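Skarnon Linear Carpet Tile
Commercial modular flooring
Supplied in Australia by Javberg Floorcoverings

Skarnon Linear is a tufted loop pile carpet tile for offices, libraries, meeting rooms and other interiors with regular chair and foot traffic. The pattern is random within each tile, so individual tiles can be replaced from later batches with minimal visual disruption. Stock colours are Basalt, Galvanised, Estuary and Saltbush. Mill orders in other colours are accepted from 166 square metres.

Specification
Construction: tufted, multi-level loop
Face fibre: solution-dyed nylon
Primary backing: non-woven polyester
Secondary backing: bitumen-free, felt-cushioned
Total thickness: 6 mm
Tiles per carton: 13
Cartons are labelled with batch number and pile direction.

Colour is added to the nylon before extrusion and does not sit on the surface of the yarn. Spot cleaning with a neutral detergent is suitable for most water-based spills. Bleach and high-alkaline cleaners are not recommended on any colour in the range. 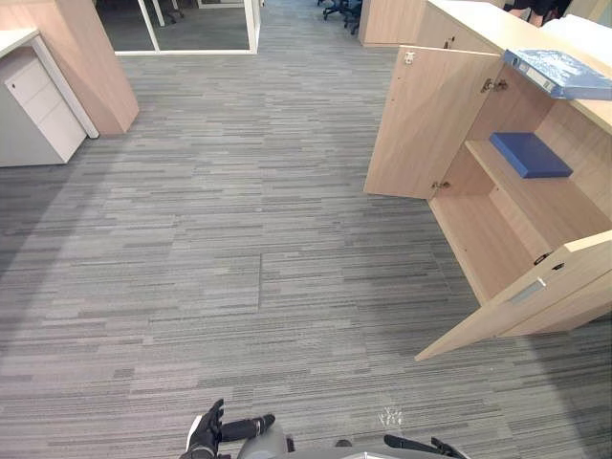

Striped carpet tile in light grey, mid grey and charcoal, office floor.

Laying patterns
Linear may be laid monolithic, brick or ashlar. Monolithic installation keeps the streaks running in one direction and suits long, open floors. Brick and ashlar offset the joints by half a tile. Quarter-turn installation is possible but produces a pronounced chequer – order a sample carton before committing to it over a large area. Arrows on the underside of each tile indicate pile direction.

Subfloor and adhesive
Subfloors must be clean, level and free of old adhesive ridges. Concrete slabs are to be moisture tested before work starts. Use Flikdale pressure-sensitive tackifier, applied by foam roller and left until clear. Full-spread permanent adhesive voids the wear warranty. Raised access floors can be covered directly, with tile joints offset from panel joints.

Condition cartons in the room for at least one night with the air conditioning at its normal operating setting. Mix tiles from several cartons as work proceeds.

Related products
Mfinanga Plain – solid-colour tile in the same thickness, for borders and walkways
Skarnon Entry – coarse scraper tile for lobbies
Transition trims in aluminium, matt black or clear anodised

Availability
Galvanised currently has 1,072 cartons in the Melbourne warehouse. Saltbush is due back in May. Orders confirmed by 2 pm are picked the next working day. For specification enquiries, sample cartons or maintenance guides, contact Žydrūnas Luik, Commercial Flooring.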